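Printed notices at the Stindov ward by-election: questions and answers

Last revised August 4, 2022

Who has to put their name on a notice?
The printer and the person who paid for it. Both names and addresses go on the front.

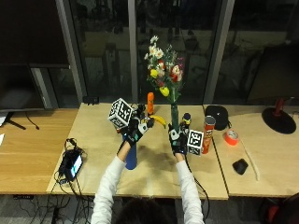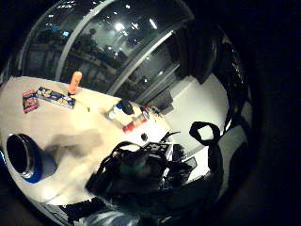 What size must the name and address be?
No minimum size is set, but the text must be readable at arm's length with the notice lying flat. Test it on a table by a large window, like the one in both pictures, and again under a ceiling light. Pale grey ink on white card usually fails the second test -- use black.

Do window posters count towards the spending limit?
Yes, if the candidate or agent supplied them. A poster made at home by a resident does not count unless it cost more than 30 pounds.

How long do we keep invoices?
Two years from polling day. Anything over 70 pounds needs a receipt as well.

When must posters come down?
Within 10 days of the count.

Who answers questions about returns?
Bijan Sharifi, elections desk. Costel Radulović covers in August.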